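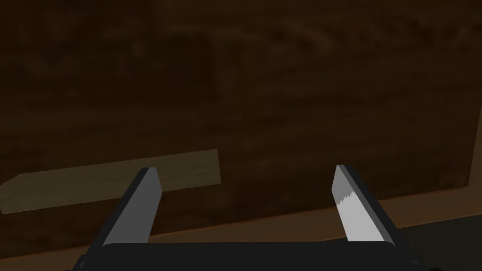
I spent most of May collecting examples for the plank task, and I'm writing down how it went before I forget the details.

The task is simple to state. A plank lies on a wooden surface at some angle, and the arm has to pick it up and set it down square to the near edge. All of it happens in simulation for now. I drive the arm by hand with a controller, looking through the wrist view, and every run is saved with the images, the joint positions and my commands. The policy is then trained to copy what I did.

I set out to record 40 good runs per starting layout. On the first evening I managed 18, and when I played them back most were poor. I had been stopping for a second or two above the plank while I made up my mind, and the policy learned to do the same. It would come down over the wood with the fingers apart and then just stay there.

Arnel Sarmiento, who looks after the training side at Bedska, suggested I decide on the grasp point before pressing record. That helped more than anything I changed in the software. The next batch had hardly any pauses in it and the arm stopped dithering.

The other problem was variety. I like to come in from the right, and without noticing I had done it in nearly every run. When the plank's near end was over to the left, the trained policy still swung out right first and sometimes knocked the plank on the way back. I now keep a list of 16 starting poses and work through them in order, including the awkward ones where one finger hides the end of the plank just before the grasp.

I keep the failed runs too, in a separate folder called Sisatero (an old project name that stuck). They don't go into training, but I look through them when the policy does something odd – quite often I find I did the same thing first.

Lighting is still on the list. The scene is rather dim and the surface is dark brown, so a pale plank stands out well. I doubt it would be so easy with a dark one. Arnel wants random wood colours and light levels from the start of the next round, and I'd like to get the present set finished before we change anything else.

There are 2 layouts left to record. I'll do those in the mornings, as my hands are steadier then.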